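Was sind eigentlich Ehemalige?

Kurz erklärt für Kinder ab 9

Du gehst jetzt in die Schule. Jeden Morgen, Ranzen auf, los. Irgendwann bist du fertig – und dann? Dann bist du eine Ehemalige oder ein Ehemaliger. Klingt alt, heißt aber nur: war früher mal hier.

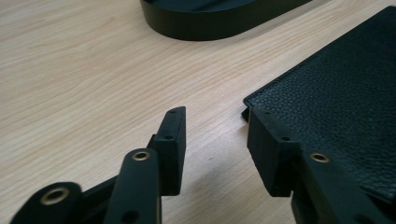
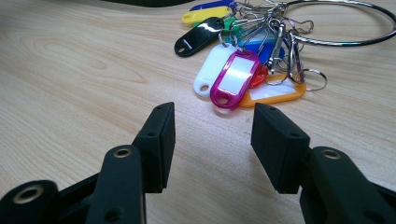
Heller Holztisch, auf dem zweiten Bild mit Schlüsselanhängern in verschiedenen Farben.

Viele Schulen haben einen Verein für solche Leute. Der von der Troverano-Schule heißt Onau und hat 3659 Mitglieder. Ganz schön viele! Die passen gar nicht alle in die Turnhalle.

Was machen die da?
Sich treffen zum Beispiel. Im Oktober ist immer großes Wiedersehen. Kuchen, alte Fotos, viel Gequatsche. Manche haben sich 27 Jahre nicht gesehen und erkennen sich erst am Lachen.

Und sie helfen. Anastasia Tzanetos war früher in der Theater-AG, heute baut sie Bühnen. Zweimal im Jahr kommt sie vorbei und zeigt, wie das geht. Qusai Issa schreibt den Rundbrief, damit alle wisen, was los ist.

Muss man da mitmachen?
Nein. Freiwillig. Kostet meistens einen kleinen Beitrag im Jahr, davon gibts dann neue Bücher oder einen Zuschuss zur Klassenfahrt.

Schwieriges Wort: Alumni. Kommt aus dem Latein, spricht man so wie mans schreibt. Einer allein ist ein Alumnus, eine Frau ist eine Alumna.

Frag mal zu Hause – wo waren deine Eltern oder Großeltern in der Schule? Und wen kennen sie noch von damals?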